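ok thread on buying dishes for a small kitchen, typing this on the bus so bear with me

We moved to Hinley in January with one box marked KITCHEN and it was mostly mugs. Thirteen mugs. Four forks. Have been building back up since and I have opinions now

First one. Pick a color family, don't pick a set. Sets are a trap. You break two bowls and the line is discontinued and now you own a Sad Set

Pick "soft green" or whatever and buy from anywhere. Nothing has to match exactly. Close is nicer imo

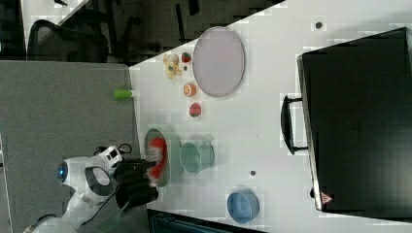
pale sage dish, light green cup. this exact mood

Second. Measure the cabinet BEFORE. Inside, not the door. I did not do this. Came home from Turura with dinner plates that stick out just enough that the door wont close, so they live on top of the fridge

My neighbor Vasiliki Christodoulou measures with a piece of string she keeps in her bag. Went back and did it her way for the bowls, all fine

Third, ovals
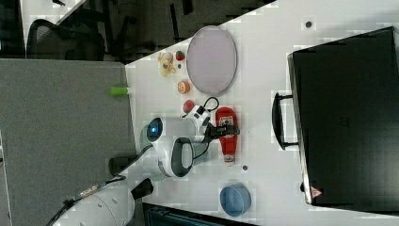

Round plates waste a small table, I will die on this hill. Two people, one narrow table, and a round platter eats the whole middle of it. An oval sits lengthwise and you still get room for elbows. Doesn't have to be fancy, a plain lavender one with a thin gray rim like that does chicken, does toast for a crowd, does cake if you cut the cake in pieces first. Ours is cream with a chip. Same idea

Side note, you do not need a gravy boat. Use a mug. See above re: thirteen mugs

Fourth, secondhand. Go on a weekday morning if you can. Saturdays at the thrift place are a contact sport. Check rims with your fingertip, you feel a chip before you see it

Also bring newspaper. They never have newpaper

Fifth is the stuff that isn't plates. People spend all the money on plates and then drain pasta with a lid, burning a wrist, saying words. Been there. If the budget is tight I'd do it in this order: one decent pot, a colander

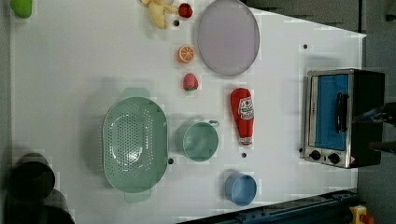

and then a cutting board that doesn't slide. After that knives, then the plates, then anything cute. I bought cute first. Ate soup out of cute for a month because cute was all there was

Someone's asking about the Briveo pans. Don't know, never had one, sorry. My big pot is a Głowacki from my aunt and it has outlived two stoves

More on colanders bc this is apparently who I am now. Handles on both sides, not one long one. Flat bottom or little feet so it stands up by itself in the sink. Small holes if you cook rice or lentils at all, the big slots lose half your dinner down the drain
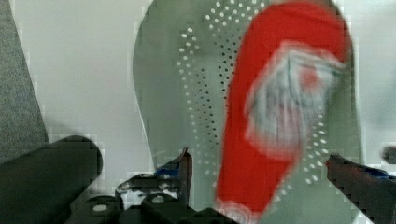 small round holes, curved rows. yes to all of it

Rajeshwari Venkataraman replied that she lines hers with a tea towel for making paneer, which I'm stealing this weekend

Total spent so far: 400 bucks, incl. the fridge plates. Could have been a lot less if I'd owned some string

Last thing. Give away the extra mugs. I've managed two. Eleven to go, dm me if you're local

ok my stop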